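Toltia: a word list of garden and patio furniture names

README, version of 2018-08-09
Kept by Leonor Louro and Armindo Esteves

Toltia collects what people call the things they sit on outdoors. It began as an argument over the word "lounger" and has not improved since.
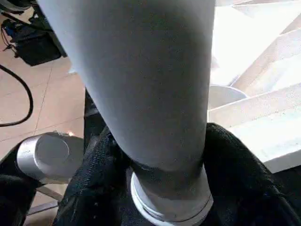
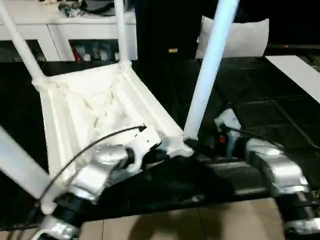
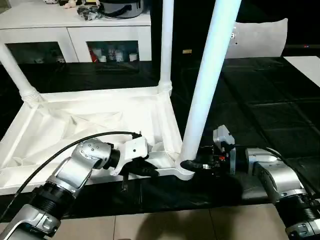

What's in the files

words.txt has over 400 names, one per line, with the town where we heard each one. Most come from Trollolbridge and Desley. Quintela sent 60, nearly all of them for the same bench.

disputed.txt holds the names we couldn't agree on. Armindo thinks a stool is a chair. His entries are marked A.

Known problems

Spelling follows whoever was talking, or whoever was writing, if they were talking fast.

"Settee" appears in March's additions under both indoor and outdoor. We asked Desley to choose and got a third category.

Plurals are missing. Please don't send plurals.

Adding a word

Mail us the word, the town, and what it means there. Rude names are fine if they are in regular use. Names made up at a barbecue go in disputed.txt until a second barbecue confirms them.

License

Use it for anything. Credit Toltia, and leave Armindo's stools where they are.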